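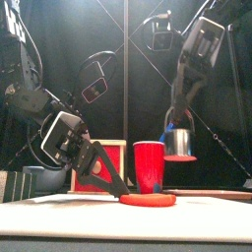 Home Tickets Knowledge base Status Log in

Ticket 341: Labels print shifted after Cidero update
Opened 12/07/2023 by Orvokki Ikonen

Hello. Since we installed the new version of Cidero, the shipping labels come out of the printer with the address too low. The last line of the address falls on the next label. We have two label printers in the Skevwood warehouse and both do the same. Invoices on normal paper are fine.

What I tried before writing:
- Turned both printers off, waited, turned them on again. No change.
- Calibrated the paper from the printer menu. The test label from the printer itself is correct.
- Printed the same label from a text editor. Also correct.

So I think the problem is on the Cidero side, but I can be wrong.

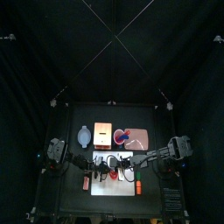 The shift is always the same size. I measured it with a ruler and it is around 46 dots if I calculate from the printer resolution. It does not grow from label to label, so the length of the paper seems to be read correctly.

Reply from Costel Vukadinović, support

Thank you for the details. Please open Settings, then Output, then Label layout, and tell me which template name is written there. Please also tell me if the box "Use driver margins" is checked.

Reply from Orvokki Ikonen

The template is "Belhaj narrow". The box is checked. I do not remember that we checked it, but my colleague Borislav Omerović did the update and I asked him. He says he only pressed Next on every page.

I unchecked it and printed again. Now the address is at the correct height, but the barcode is missing its right side. The scanner does not read it.

Reply from Costel Vukadinović

Then the margin is now taken from the template, and the template was saved for wider paper. Please do these steps in this order:

1. Leave "Use driver margins" unchecked.
2. Export the template "Belhaj narrow" and keep the file as a copy. 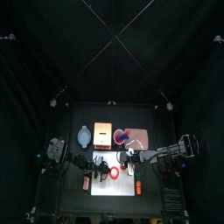 3. Open the template and change the label width to the width of your paper. Do not change the height.
4. Save it under a new name and choose it for both printers.
5. Close Cidero completely and start it again. The old layout stays in memory until you do this.

Reply from Orvokki Ikonen

I did all steps. The first printer is good now, the barcode is complete and the scanner reads it. The second one still printed the old layout. I found that it was connected to the other user profile, so I had to choose the new template there also. After this it works.

One question remains. Will the next update check the box again? Please leave the ticket open until I have an answer.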